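Jornach Gimia 换了新电池，检测只有 2,873 毫安时，应该退货吗？

阅读时间：18 分钟
打印本页 | 用电子邮件发送

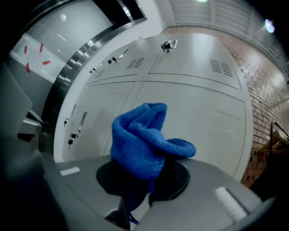
Modupe Iyamu 回复：先不要退。请你先告诉大家，这个 2,873 是用什么方法得到的，是充电的时候测的，还是放电的时候测的。两种方法的结果可能差得很多，我见过有人因为一次测量就跟卖家吵了两个星期。

——

楼主 Adebayo Nwosu

谢谢你这么快回复。我把情况写完整，刚才第一次发帖的时候按错了键，只发出了标题。中文不是我的母语，如果有用词不准确的地方请各位指出来，技术词我是查词典写的。

我的手机是 Jornach 的 Gimia，小屏幕的那个版本，用了三年多。原来的电池到去年秋天已经不行了：早上七点从充电器上拿下来，中午吃饭的时候只剩三成，下午如果打两个长电话，就要关机。这个手机我不想换，一个原因是它可以放进衬衫口袋，另一个原因是它有耳机孔，我每天坐火车的时候要用。

二月我在网上买了一块 Vītola 的替换电池。包装上和电池标签上都写着 2,975 毫安时，和原装电池的标称一样。我自己换的，后盖是卡扣式的，但是电池下面有胶，我用了半个小时才慢慢取下来。换好以后手机正常开机，也正常充电。

然后我装了 Jevance 这个检测软件，从 2% 充到 100%，软件说“估计容量 2,873 毫安时”。差了 102。我给卖家写信，卖家回答说“属于正常范围”，没有说正常范围是多少。退货的期限还有几天，所以我想问：

第一，一块全新的电池，第一次充电就比标称少，这是正常的吗？
第二，Jevance 的数字可以相信吗？
第三，如果我不退，过一年它会不会变得很差？

——

老陈修机

三个问题一起答：正常，不太能信，看命。

说详细一点。标称容量是在实验室条件下测的，小电流，二十几度，从满电一直放到规定的截止电压。你在手机里测，电流大，手机自己还在用电，系统也不会真的让电池放到底。你显示 0% 关机的时候，电池里面还有一点电，那一点电你永远用不到，软件也算不到。测出来是标称的九成六，我觉得已经很好看了。

我店里换过的 Gimia 不少，第三方电池装上去，用这类软件看，有的刚好等于标称，有的少一点，还有比标称多的。比标称多的那种我反而要怀疑。

——

纸船

不同意楼上的“不太能信”。软件没有自己发明数字，它读的是手机里电量计芯片的数据。如果芯片是好的，数据就是好的。楼主的手机读出来少，就是少。花了全新电池的钱，为什么要接受一块不满的电池？我去买一公斤米，给我九百六十几克，我也是要说话的。

——

老陈修机

纸船，电量计芯片在 Gimia 上是在主板这一边的，不在电池里。它学习的是旧电池的曲线。换了新电池以后，它还以为里面是那块老的，要经过几次完整的充放它才会慢慢改过来。所以第一次的读数最不能信，第五次的还可以看看。

米的比喻我听过很多次了。电池不是米，秤也不是同一台秤。

——

纸船

那么请问，如果芯片还以为是旧电池，它应该读出旧电池的容量，也就是很低的数字。楼主的旧电池中午就只剩三成，健康度可能连七成都没有。可是读数是 2,873，这明显不是旧电池的数字。所以它已经知道换了电池。您的解释在这里不成立。

——

Modupe Iyamu

你们两位说的是两件事，我试着分开讲。

电量计里面有两种数字。一种是“学习到的满充容量”，这个确实会记住旧电池，改得很慢。另一种是电流的累计，也就是这一次充电一共有多少电流进去了。Jevance 有两个页面，“健康”页面用的是第一种，“充电记录”页面用的是第二种，再除以百分比的变化。楼主写的是“从 2% 充到 100%”，而且软件说的是“估计容量”，所以我猜是第二种。

如果是第二种，纸船说得对，它和旧电池的关系不大。但是老陈说的另外一点也对：百分比本身是芯片根据曲线猜的。屏幕上的 2%，对于旧电池的曲线来说是 2%，对于新电池来说可能是 5%。如果真正的起点是 5%，那么你只充进去了百分之九十五，软件却用百分之九十八去除，得到的数字自然就小了。你们算一下，这样差三个百分点是很容易的。

所以我的意见是再测两次，然后再决定。时间还够。

——

楼主 Adebayo Nwosu

Modupe 说得对，是“充电记录”页面。我刚才看了“健康”页面，那里写的数字低得多，我以为是软件的错误，所以没有写。现在我明白了，那是旧电池留下来的。

我没有想到 2% 可能不是 2%。今天晚上我再放电一次，明天早上报告。

请问放电的时候有没有好的办法？上次我是一直播放视频，屏幕最亮，手机很烫，我有一点担心。

——

阿珍在路上

别用最亮屏幕播视频，太热了，新电池第一天就这么烤它，心疼啊！我一般是开飞行模式，放一个本地的视频，亮度一半，放在桌子上不管它，几个小时就下去了。最后几个百分点可以打开手电筒（我的旧 Gimia 就是这样放的，慢慢地很稳定）。

另外想问楼主，Vītola 那块电池的排线长度合适吗？我买过另外一个牌子的，排线短了一点点，要用力拉才扣得上，后盖一直有一个地方鼓起来。

——

楼主 Adebayo Nwosu

排线长度合适，没有用力。后盖也是平的。接头扣上去的时候有一个很轻的声音，我想这是正确的。

谢谢你的放电办法，我今晚就这样做。

——

数字控

我补充一个很多人忽略的问题，就是充电的温度。Jornach 的手机在电池温度高的时候会降低截止电压，比如本来充到 4.40 伏，热的时候只充到 4.35 伏就报 100%。电压少了 0.05 伏，容量就少掉几个百分点。楼主说放电的时候手机很烫，如果放完马上就插充电器，那整个充电过程都是从热的状态开始的。

建议：放完电以后等一个小时再充。充电的时候把保护壳拿掉，用慢的充电器，不要用快充。

——

纸船

我对“充到 4.35 伏”这个说法有疑问，有来源吗？我没有在 Jornach 的说明书里看到过。

——

数字控

没有官方来源，是我自己在维修模式里看到的电压。夏天和冬天我都看过。你不相信可以自己看，拨号界面输入维修代码，电池那一页有实时电压。不同的系统版本可能不一样，我的系统是最后一版。

——

纸船

好的，我晚上看。如果是真的，我收回我的疑问。

——

小城邮差

我说一句可能不受欢迎的话。为了 102 毫安时，大家已经写了这么多。按楼主的用法，102 毫安时在待机的时候是几个小时，在打电话的时候是十几分钟。你自己花掉的时间比这个多。我也有一台 Gimia，换的是更便宜的电池，从来没有测过，每天晚上充，白天用，很高兴。

——

楼主 Adebayo Nwosu

小城邮差，你的意见我理解，我太太也这样说。可是我有一个习惯，买了东西就想知道它是不是卖家所说的那个东西。如果标签上写 2,873，我会很满意，一个字也不会写。

——

阿珍在路上

哈哈哈楼主这个回答我喜欢。标签写多少就应该是多少！

——

老陈修机

我从做这一行的角度讲讲标签是怎么回事，给楼主参考。

电池上常常有两个数，一个叫额定容量，一个叫典型容量。额定容量是最低保证，典型容量是这一批的平均。典型总是比额定大。有的厂把大的那个印得很大，小的那个印在角落里，字小到要用放大镜。楼主你仔细看一下 Vītola 的标签，2,975 的后面或者前面有没有“典型”或者 typ 这样的字。如果有，那么再找一找有没有 min 或者“额定”。

如果额定写的是 2,870 左右的数，那你这块电池就完全合格，退货的时候卖家也有道理不给你退。

——

楼主 Adebayo Nwosu

这个我不知道。电池已经在手机里面，标签朝下还是朝上我记不清楚了，要打开后盖才能看。包装盒我还有，盒子上只写“2,975 mAh”，没有别的字。我用手机的放大功能把六个面都看过了。

我不太愿意再打开后盖，因为卡扣有一个已经有一点发白，我怕再打开一次它就断了。

——

老陈修机

发白的就先不要动。等测完再说。

另外告诉你一个办法：给卖家写信，直接问“额定容量是多少，典型容量是多少，允许偏差是多少”。三个数字都要他写出来。问“正常不正常”，他永远回答正常。

——

Modupe Iyamu

赞成老陈。我也建议在信里附上充电记录的截图，把起点、终点、温度和充电时间都写上。写得越清楚，对方越难用一句话打发你。我有一次退一个充电宝，就是因为写得很仔细，对方没有再讨论，第二天就同意了。

——

楼主 Adebayo Nwosu

信已经写了，我用了老陈的三个问题。现在在放电，飞行模式，亮度一半，百分之四十一。手机只有一点温。

——

铁皮青蛙

路过问一个问题，不想另外开帖。我的 Gimia 也是换了 Vītola 的电池，已经用了一年多，软件显示循环次数 700。这个 700 是对的吗？一年多怎么可能循环七百次，我一天只充一次电。

——

数字控

循环次数多半是主板上的累计，包括旧电池的那些。换电池的时候没有清零，它就一直加下去。你把旧电池用的时间也算进去，一天充一次，差不多就对上了。

——

铁皮青蛙

啊，原来如此。我的手机总共用了两年多，那就对了。我还以为新电池已经老了七百次。谢谢！

那么有没有办法清零？

——

老陈修机

Gimia 要用售后的工具才能清零，网上有人说可以用维修代码清，我试过，清的是屏幕上显示的数，过一个晚上它又回来了。不影响使用，不要管它。

——

纸船

回来报告一下 4.35 伏的事情。我晚上用维修模式看了，室温充电，100% 的时候显示 4.39 伏。然后我把手机放在暖气旁边的椅子上充（请大家不要学我），100% 的时候显示 4.34 伏。所以数字控说的是真的，至少在我的机器上是真的。我收回我的疑问。

但是我仍然认为，这说明楼主应该在正常温度下测，不能说明 Vītola 的标签没有问题。

——

数字控

谢谢你真的去试了。这一点我同意你，我也没有说标签没有问题。

——

阿珍在路上

暖气旁边……纸船你胆子也太大了 😅

——

楼主 Adebayo Nwosu

早上好。报告第二次测量。

昨天晚上放电到手机自己关机。关机的时候屏幕上是 1%，然后我等了一个多小时，手机完全凉了以后，拿掉保护壳，用旧的慢充电器充。充电的时候手机是关着的，我忘记了 Jevance 在关机状态不能记录。所以这一次没有数据。我很抱歉，让大家白白等了一个晚上。

——

小城邮差

楼主，喝杯茶。

——

Modupe Iyamu

没有关系，这一次也有用处。完整的放电和充电各一次，电量计已经学到了一些东西。你现在可以看看“健康”页面的数字有没有变化。

——

楼主 Adebayo Nwosu

有变化！“健康”页面的数字比昨天高了不少，但是还没有到 2,873。这是不是说明老陈说的“慢慢改过来”是对的？

——

老陈修机

是的。再来两三次它就差不多了。不过也不要天天放到关机，对电池不好。为了校准放一两次可以，平时二十到八十之间最舒服。

——

纸船

“二十到八十”也是有争议的。我的看法是，手机是拿来用的，如果为了保护电池只用百分之六十，那等于从第一天起就把电池的容量减了四成。老化也不过就是减到那个程度。

——

老陈修机

这个我跟客人也讨论过很多次，没有一次有结果。你要出门一天就充满，在家就不必充满，这样总可以吧。

——

纸船

这样可以。

——

河边的灯

我想提出另外一个方向。楼主最初的问题是中午只剩三成，那么换了电池以后，中午剩多少？这才是我最想知道的。软件的数字可以讨论一个月，但是中午剩多少是看得见的。

——

楼主 Adebayo Nwosu

你问得很好，我应该早一点写。换了电池以后，同样的用法，早上七点拿下来，中午剩百分之七十八。下午打两个电话，晚上回家还有四成多。所以使用上我是满意的。

我找到了以前的笔记，手机新的时候，中午剩百分之八十。不过那时候系统是旧的版本，装的软件也少，不能直接比较。

——

河边的灯

那我的建议很简单，留下。和新的时候只差两个百分点，系统还比以前重，这块电池没有问题。

——

纸船

我还是建议等卖家回答那三个问题。如果额定容量他写不出来，说明他自己也不知道卖的是什么，这种店我是不会留给他钱的。

——

阿珍在路上

可是纸船，退了以后买哪一家呢？原装的早就停产了，网上写“原装”的十个里面没有几个是真的。我上次买的“原装”，标签上 Jornach 的字母都拼错了，少了一个 h。Vītola 至少敢写自己的名字。

——

纸船

少一个 h，哈哈。这一点你说服我了。Vītola 那个 i 上面的小横线，他们每次都印得很认真。

——

铁皮青蛙

作为用了一年多 Vītola 的人报告一下，我的现在从早到晚还可以撑一天，冬天在外面偶尔会从百分之十几直接关机，旧电池的时候是从三十几就关了。没有鼓包。我不测容量，所以没有数字给楼主。

——

数字控

冬天从十几直接关机是内阻的问题，低温的时候内阻变大，一打开相机电压就掉下去。新电池也会有一点，不用担心。不要在冷的时候开相机加闪光灯就好。

——

楼主 Adebayo Nwosu

卖家回信了，晚上九点多收到的，我把主要内容翻译在这里。他写：额定容量 2,860，典型容量 2,975，出厂抽查用的是小电流放电。盒子上只印典型容量，标签上两个都有，如果我不满意，可以在期限内寄回，运费由我自己付。

所以老陈完全猜对了。2,873 比额定多，比典型少。

——

老陈修机

做久了都会猜。这个卖家还算可以，三个数字写了两个，第三个没有写，但是有了额定就够用了。

——

纸船

我承认，按照这个额定容量，电池是合格的。可是盒子上只印大的那个数字，我认为是不好的做法。买东西的人看的是盒子，标签要等到拆开才看得到，而且很多人不知道有两个数字，包括楼主，包括昨天以前的我。我给 Vītola 写了一封信，建议他们在盒子上两个都印。他们回不回答我不知道。

——

小城邮差

纸船，你没有买这块电池，却写了信？

——

纸船

我下个月要买。

——

Modupe Iyamu

楼主，第三次测量还做吗？我自己对结果有一点好奇。如果按我前面说的，起点的百分比已经修正，这一次的数字应该会大一点。

——

楼主 Adebayo Nwosu

做的。今天是我在家工作的一天，手机从早上到下午正常使用，下午五点剩百分之九，我把它放在桌子上等到 3%，然后等它凉，开着机，飞行模式，慢充。Jevance 的记录：3% 到 100%，估计容量 2,941。

比上一次多了 68。条件不同的有三个：温度低，充电慢，百分比比以前准。我不能说哪一个最重要。

——

数字控

三个条件一起变，就没办法分开了。如果你真的想知道，应该一次只变一个。不过我不好意思让你再测五次。

——

楼主 Adebayo Nwosu

我太太也不会同意的。手机放电的时候她打不通我的电话，因为是飞行模式，她已经提出了意见。

——

阿珍在路上

支持太太！

——

Modupe Iyamu

2,941 对第三方电池来说是很好的结果了。我想提醒以后看到这个帖子的人，不要把 2,873 或者 2,941 当作标准，每台手机的电量计都有自己的误差，两台手机装同一块电池，读数也可以不同。能比较的只有同一台手机、同样条件下，今天和半年以后的差别。楼主可以把这次的条件写下来，半年以后再测一次。

——

楼主 Adebayo Nwosu

我已经写在笔记里了：3% 开始，慢充，飞行模式，没有保护壳，室温二十一度。

我决定不退了。还有一个小问题，充到 100% 以后，Jevance 的页面上还有电流进去，大概十几分钟才变成零。这个正常吗？需要等它变成零再拔吗？

——

老陈修机

正常，那是尾段的恒压充电，显示 100% 比真正充满要早一点。平时不用等。测容量的时候要等，不等的话又少几十。

——

楼主 Adebayo Nwosu

第一次测的时候我没有等，看到 100% 就拔了。

——

数字控

那就又多了一个条件，现在是四个。

——

纸船

楼主，您第一次的测量是热的时候开始，用快充，起点不准，还没有充完就拔了？

——

楼主 Adebayo Nwosu

是的。请大家原谅，我应该在第一个帖子里写清楚。我把第一个帖子修改一下，加上说明，免得别人只看前面就去退货。

——

河边的灯

加一句就好，原来的内容请保留，不然后面的回复看不懂了。

——

铁皮青蛙

我也去测了一次，按楼主第三次的办法，因为看你们讨论得这么认真，心里痒。用了一年多的 Vītola，从 4% 开始，等到电流变成零。Jevance 给我的数字比 2,600 多一点。这样算老化得快吗？

——

老陈修机

每天一充，一年多，还有九成左右，不快。继续用，八成以下再考虑换。

——

阿珍在路上

我想知道后盖的卡扣有没有地方可以单独买？楼主发白的那个让我想起来，我的已经断了两个，现在靠保护壳夹着。

——

老陈修机

卡扣和后盖是一体的，不能单独买，要换整个后盖。拆机的后盖我店里有时候有，颜色不保证。黑的多，白的少，绿的我只见过一次。可以发站内信给我。

——

阿珍在路上

黑的就好，已经发信了，谢谢！

——

楼主 Adebayo Nwosu

第一个帖子现在不能修改，系统说超过了时间，所以请版主在标题后面加“已解决”。如果版主看到的话，也请把“应该退货吗”留着，别人搜索的时候可能也是用这几个字。

半年以后我会回来写新的数字，用同样的充电器。

——

本站使用 Cookie 以记住您的登录状态和阅读设置。继续浏览即表示您同意我们使用 Cookie。
订阅每周邮件通讯，接收本版的新帖摘要。您可以随时退订。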